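10월 들어 오른팔 손목 쪽 케이블이 자꾸 말썽이었다. 팔을 안쪽으로 크게 접으면 통신이 한 번씩 끊겼고, 로그에는 1,038번 오류만 줄줄이 찍혔다. 처음에는 제어 보드를 의심해서 보드부터 바꿨는데 증상은 그대로였다.

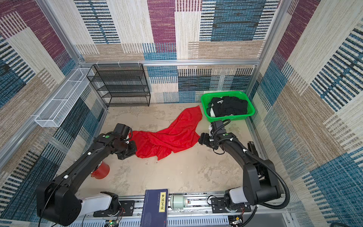
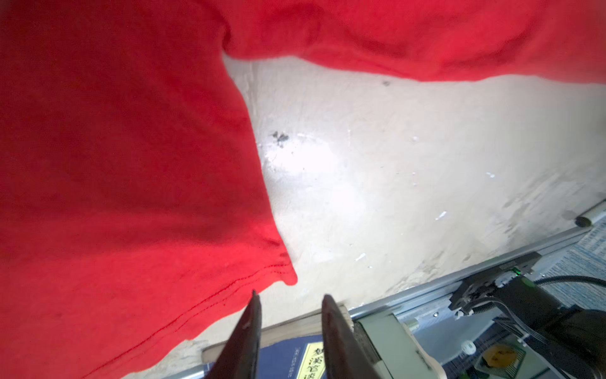
원인은 주름관 안쪽 배선이었다. 관을 고정하는 위치가 팔꿈치에 너무 가까워서 접힐 때마다 선이 당겨지고 있었다. 고정점을 20mm 뒤로 옮기고 여유 길이를 다시 잡았다. 말로 쓰면 한 줄인데 오후가 다 갔다. 관을 빼려면 손목 커넥터부터 풀어야 하고, 커넥터 나사는 육각이 아니라 별 모양이라 공구를 찾는 데만 한참 걸렸다.

끝나고 나서 그리퍼 영점을 다시 맞췄다. 우리 셀은 천을 다루기 때문에 손가락이 끝까지 닫히는 지점이 조금만 어긋나도 얇은 천을 놓친다. 양쪽 다 완전히 닫은 상태에서 값을 읽고 설정 파일에 적어 넣으면 된다. 왼쪽은 지난번 값 그대로 두었고 오른쪽만 고쳤다.

레일 쪽은 손댈 것이 별로 없었다. 프로파일 홈에 낀 보풀을 붓으로 털고 브래킷 볼트를 다시 조였다. 볼트 8개 중에 헐거운 것이 둘 있었다. 풀림 방지제를 바를까 하다가 어차피 다음 달에 마운트를 뜯을 예정이라 이번에는 그냥 조이기만 했다.

Khang Lâm 씨가 예전에 정리해 둔 점검표에는 케이블 항목이 외피 확인으로만 되어 있다. 이번 건은 겉으로 봐서는 알 수가 없었다. 팔을 최대로 접은 자세에서 관 끝이 당겨지는지 손으로 만져 보는 항목을 추가해 두었다. 점검표 9번이다.

예비 배선은 Wallero에 한 벌 주문했다. 도착하면 왼팔도 같은 위치로 고정점을 옮길 생각이다.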